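Notebook, finishing bench
8/17/25

Quiet in the shop, so I opened the Millow samples and looked at them properly before anyone could tell me what I was supposed to see.

Background for Kyu-ri, who was away when this started. Millow is the shellac additive the rep from Kirnusholm left with us. The claim is that a small dose gives you a harder film, faster cure, no white rings from damp glasses, and it still rubs out like plain shellac. I don't believe any finish that promises all of those together. Harder films usually cost you something when you try to repair them, and easy repair is the whole reason we still put shellac on the Flananari side tables.

What I made up: maple offcuts from one board, all scraped and sanded the same day, same flakes in the same alcohol. Half the boards got plain shellac. The other half got the same shellac with Millow at the dose on the can. I brushed them all myself so we aren't comparing my hand with Byung-chul's. He brushes thicker than I do and he knows it.

Code letters are on the backs, under tape. Byung-chul did the taping and kept the list, and I have not asked him for it.

Fingernail test. Pressed hard near the corner of each board. Two of them dented more than the others. The rest I could not tell apart, and I tried, going back over them in a different order after coffee. If the film is "dramatically harder" (the leaflet's word) I ought to be able to feel it without a chart.

Water. Wet glass on each board, left for 20 minutes, wiped, left alone. Faint rings on most of them, gone from a few by lunch. One board kept a ring you could see from the door. I want to say that one is plain shellac, but wanting to is exactly why the tape is on there.

Alcohol. A drop of vodka on the opposite corner. Every single board went soft and tacky. So whatever Millow is, it doesn't stop the one thing customers really do to these tables. The leaflet is silent on alcohol, and now I understand why.

Rub-out. Steel wool and wax on half of each face. Here I did notice something. A few boards loaded up the wool and left a slightly gray haze in the pores that I had to chase with a brush. Could be the additive. Could also be that those boards were brushed last, late in the day, with the shellac getting thick in the jar as the alcohol went off. I didn't write down the brushing order, which was stupid. Next batch: number the order in pencil on the end grain.

Other things I don't like about this test, before somebody else lists them for me:

Cure time. The leaflet says the full benefit shows up at 3 weeks. These haven't had that. Convenient for the rep, but also fair, so the same boards get tested again when they have.

Heat. The shop was muggy all week and shellac hates that. Plain shellac may look worse in these results than it would in October.

The jar of plain was mixed first and sat longer. Old shellac dries soft. If plain loses by a small margin I will blame the jar before I credit the can.

Han says his brother's shop switched over and has had no complaints since. I asked how many complaints they had before. He didn't know. That isn't evidence of anything except that people don't call about side tables very often. 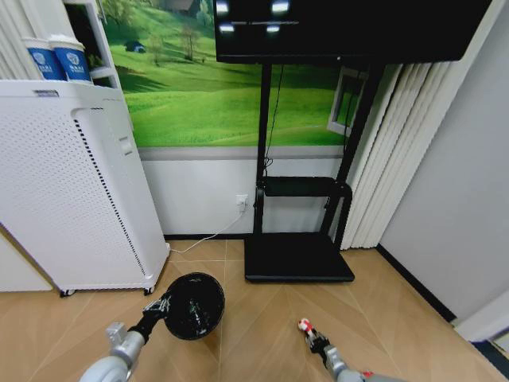

On price: a can costs what we'd pay for a good bag of flakes, and at the stated dose it treats 100 coats of a small top. Cheap enough per table that money isn't the argument. My argument is repair. If a table comes back in ten years with a burn in it, whoever is at this bench needs new shellac to melt into the old and disappear. None of the boards has been tested for that, and the rep went vague when I raised it. I'd like to see a scratched board padded over with fresh plain shellac, then looked at in raking light from the window. If there's an edge around the patch, we're done with it.

I'm also not sure what "proprietary resin blend" means on a label. Kyu-ri, you're better at getting answers out of suppliers than I am. Could you write to them and ask what's in it and whether it stays soluble in alcohol after a full cure? In writing, please. I've had enough of the phone.

Boards are on the top rack with the taped side down. Don't peel anything and don't stack them, they still print if you lean on them. Byung-chul, hang on to the list until the second round is finished, even if I ask nicely.

To do: fresh jar of plain, new wool, pencil the order on the end grain, cut more maple if there's any of that board left.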